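Call for participants: Bench Practice Working Group, two-arm tabletop cells

Skanonberg is looking for people to help write and test a practice guide for small two-arm robot cells. The guide is called Plamanora. It covers table setup, operator position, stopping rules, cable routing and the handling of soft or stretchy objects. A first draft is ready and needs to be tried by people who run this kind of equipment every week.

We have room for 20 participants. You can be an operator, a technician, a safety officer or a student with lab hours behind you. You don't need to have worked on a standard before.

The soft objects chapter has the most open questions. Rubber bands spread out on a table overlap and loop over each other, and the current draft says little about how to lay them out or record where they started.

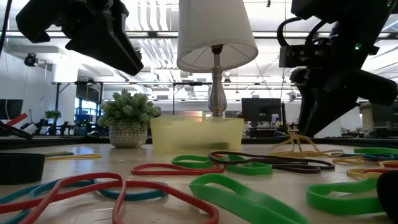 What participants do

Read the draft, all 283 clauses, and mark any that you could not follow in your own workspace. Most clauses are one or two sentences long.

Run the trial checklist at your own site for at least 100 task attempts. Record every stop, who called it, and what was on the table at the time. A site with more than one cell can split the attempts between them.

Join two review calls in July. The calls are in English and notes go out afterward.

Section 4 of the draft deals with the space between the arms and the items near it. It asks each site to write down which objects stay on the table during a task and which are moved by the grippers. Section 5 is about cables, both on the arms and on the floor. We expect disagreement on Section 5 - the draft wording came from Sawatzky, where the cells are bolted down, and many sites use carts and movable frames. 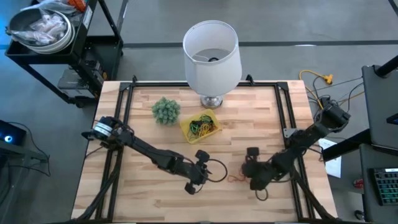 Two-arm table with lamp, plant and a tray of thin cords.

What you need

Regular access to a two-arm cell with a stop control within reach of the operator. Written permission from whoever is responsible for the room. A person on site who can stand in for you if you are away.

Payment

Each participant who returns a complete checklist receives $500. Travel is not covered, as all meetings are by call. Participants are listed by name in the published guide unless they ask to be left out.

How to apply

Send one page to Thérèse Grewal, working group lead, with a short account of your cell, the tasks you run and any house rules you already use. Attach the house rules if you can share them. Put "Plamanora" in the subject line. Applications close 2026-04-05.

Sites that took part in the earlier Lalterus trial may apply again, but should send a different operator.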